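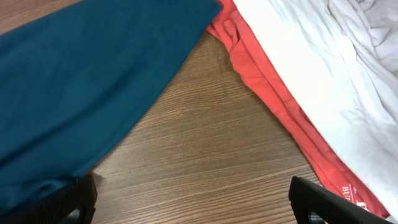 How to fold T-shirts on a table (and get the lot in one drawer)

Quick one, as I've been asked for it twice now and keep typing out half of it in messages. This is how I do T-shirts. Flat fold first, then the file fold so they stand up in the drawer. Works for long sleeves too, see further down.

What you need

A table. Any hard flat top, waist height or a bit over. Bed is no good, everything sinks and you end up folding the duvet in with it.
The shirts, properly dry.
A drawer or box to put them in.
Folding board if you like them. I had the Biltidix one, used it for a month, it's in the loft. Hands are quicker once you've done a pile or two.

Before you start

Wipe the table. Crumbs get into cotton and stay there.

Tip the basket out at one end, not in the middle. You want a clear patch in front of you about as wide as a shirt with the sleeves out. If the patch keeps shrinking as stuff slides down, push the heap back. Don't fold on top of the heap. I still do it when I'm tired and every one comes out wonky.

Turn everything the right way out now, all of it in one go. Stopping halfway through each shirt to fish a sleeve out is what makes the job long.

Sort by colour or by person? Either. I go by colour as the drawer is easier to read in the morning. Whites in one heap, brights in another, then the blues and greens, greys and blacks last.

The flat fold

1. Shirt face down, neck away from you, hem towards you. Sleeves out to the sides.

2. Smooth it. Flat of both hands, start in the middle and push outwards. Then a small tug at the hem, both corners at once. Soft creases will go with just this. Hard ones won't, put those aside for the iron or live with it.

3. Right side in. Pick up the shoulder halfway between neck and sleeve, and the hem straight below, fold in to the middle. The edge should run straight from top to bottom. If it goes off at a slant, one hand went in further than the other. Open it up, do it again, takes two seconds.

4. Sleeve back on itself so it doesn't poke out past the fold.

5. Left side the same. You've now got a long strip, same width all the way down. Check the width at the neck and at the hem. Neck end is nearly always fatter.

6. Hem up to just under the collar. Leave a little gap, say two fingers. If you go right up to the collar it bunches and you get a lump.

7. Turn it over, pat it down. Done. That's a flat fold and if your shirts live on a shelf you can stop here.

The file fold

Carry on from step 6, don't turn it over.

8. Fold the strip in thirds, from the folded end up towards the neck. Thin shirts, thirds. Thick ones, just in half.

9. Stand it on its edge on the table. Should stay up by itself. If it flops it's too loose, unfold the last bit and press harder with the side of your hand as you go.

10. Into the drawer with the smooth folded edge up, the loose ends down. Front to back like cards in a box.

Mine is the bottom drawer of a Grustosby chest, 13 cm deep inside, and a shirt in thirds stands just under the top. Measure yours first! Shallower than that and you'll want to go to quarters, or it catches every time you shut it.

Printed shirts

Fold with the print on the inside if it's the thick rubbery sort, it cracks along the creases otherwise. Well, it cracks less. Thin prints don't care. The trade off is you can't see which shirt is which, so for ones with words on I let a bit of the lettering show at the edge. A couple of letters is plenty to know it by.

Never iron straight on to the print. Inside out, low heat.

Long sleeves

Same as above to step 3, then lay the sleeve down along the strip instead of folding it back on itself. Cuff points at the hem. If it's longer than the body, turn the cuff up. Second sleeve goes over the first one. Then hem up as normal.

Kids' shirts

Too small for all that. Half, sleeves in, half again, in the box. They'll be on the floor by teatime.

When it goes wrong

Lump in the middle. A sleeve has rucked up underneath. Open it as far as step 4 and pull it flat.

Ragged layers down one side. You get a nice strip at one end and a gathered up mess at the other. Usually means you skipped the smoothing. Go back to step 2, sorry.

Hem sticking out. Seams twist in the wash, cheap ones especially. Fold to the shirt's edges and ignore the side seam, it'll look straight even though it isnt.

Shirts falling over in the drawer. Not enough of them. Put a box or a bookend in to take up the slack. I use the small Dekker trays, a shoebox lid does the same job.

Creased when you take them out. Too tight. You should be able to get a flat hand down between the row and the side of the drawer.

How long it takes

First go, ages. I did the whole house's worth last September, 102 shirts, and it took most of an evening with the radio on. A normal wash now is around 4 minutes once they're dry and the right way out.

Do it the same day they come off the line if you can. Left in the basket overnight they set into whatever shape they've landed in and then your smoothing them for twice as long.

A few odds and ends

Vests: fold in half longways, then thirds. Straps tucked in.
Polo shirts: do up the top button first, collar flat, then as normal.
Very slippy sports tops: roll them. They will not stand up whatever you do.
White ones: keep off bare wood if there's any polish or wax on it, put a towel down. I lost a good one to Prekusano table wax, never came out.

Will do jumpers another time, they need a diferent fold and a deeper drawer. Jeans page is already up.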